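4.2 Tidying a table in simulation

The second set of trials looks at a chore most people do without thinking: picking up what has been left on a table and putting it where it belongs. We kept the task list from Section 3 and moved it into Skuvberg, the simulator first used for the drawer trials. Doherty and Bhat wrote the 16 layouts by hand. Each mixes food, crockery and small household items, and leaves open space between them, so that a failed grasp can be put down to the hand and not to crowding.

Instructions were given as one short sentence, such as "put the fruit on the plate". A trial was scored as a success if every named item ended up in the right place and no other item had been moved by more than 2 cm. This second condition matters. A person clearing up at home would not accept a helper that puts away the fruit and knocks a cup off its saucer on the way.

Over the full set the Kaushik controller completed 68 per cent of trials. Round fruit gave the fewest problems once the fingers had closed from above. Pears were harder – they tip when touched near the top, and the controller was slow to try again from the side. Cups were the weakest group. The handle gives only a small target, and most failures came from the fingers meeting the rim first.

Time is a further limit. A single item took over 6 seconds to pick and place, and the controller often paused between items while it planned the next reach. Brophy (personal communication) reports similar pauses on the packing bench at Flallivdale, where the parts are heavier but more alike.

We do not take these results as showing that the chore is solved. The simulated table is level, the light is even and nothing is sticky or wet. Figure 2 shows one layout during a trial; the same layouts are used again in Section 4.3 with longer instructions.
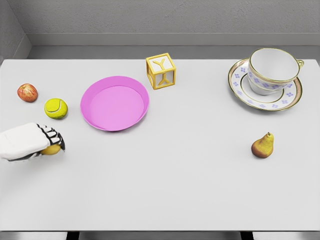
Figure 2. Simulated table layout with fruit, crockery, a tennis ball and a letter block. The hand is at the left, over a small yellow object.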